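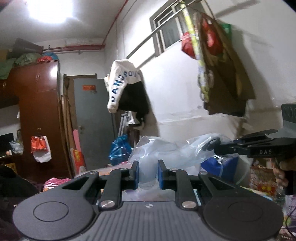
Recall petition for a councillor – when does the signature count close?

Posted by vinolbridge_ward2, 2018-02-21

I'm helping with a petition to bring on a by-election in our ward after our councillor changed sides halfway through the term. We were told we need 300 signatures from enrolled voters. We have that on paper, but the clerk at the Vinolbridge office said 13 were struck out because the addresses didn't match the roll. Can we top up the missing ones, or do we have to start again? Also, does changing sides count as grounds for anything?

Pokik

Changing sides isn't grounds by itself in any council I've dealt with. A councillor is elected as a person, even if the party's name was on the ballot paper. Your petition can ask for a resignation but it can't force one unless your local rules have a recall section. Read those first.

On the signatures, ask the clerk for the rejected lines in writing. We had 100 lines queried once and got 95 of them back by showing that people had moved within the ward and were still enrolled.

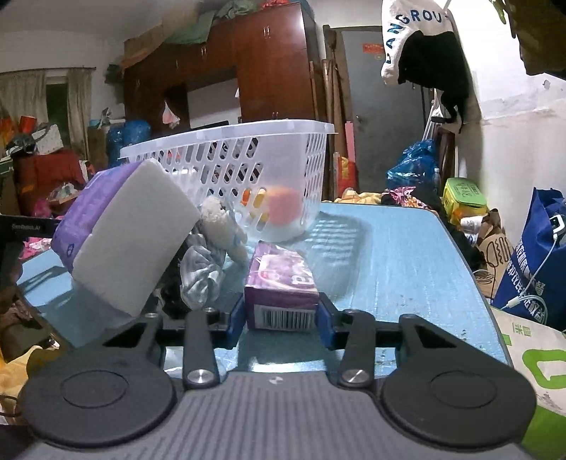 The other thing to check is whether the lodging date is fixed by the first signature or by the day you hand the sheets in. Ours ran from the first signature, which caught us out – the early pages had expired by the time we lodged. If yours works the same way, a top-up sheet should be fine as long as it's inside the period and has the same wording at the top as the original. Don't change the wording, even to fix a spelling mistake.

Prelireo

Just start again, it's quicker. They always find something wrong with top-ups.

cabanatuan_st

I wouldn't start again before you've heard back from the clerk. Some councils let you add names up to the closing date and some treat the petition as final once it's stamped. Ask which applies and get it by email. Keep copies of every page too. If it does get knocked back you can still have it tabled as an ordinary petition, and the councillor would have to sit through the debate. Ours was tabled that way in February.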